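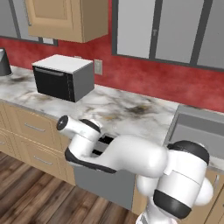
Fig. 1: The arm at the lower cabinets in our simulated kitchen.

Aug 1, 2022
By Parvathi Kamath

Search this site Go

So my project asks what happens to the kitchen crew at Clernstead once an arm takes over some of the cleanup. I talked to 4 people there, and Ajith Nair was the most fun (he talks fast!). He'd happily give up the bending – but he'd miss chatting at the sink. Vasanthi Warrier worries more about her hours, and I couldn't answer her.

Contact | © 2022 Parvathi Kamath | Back to top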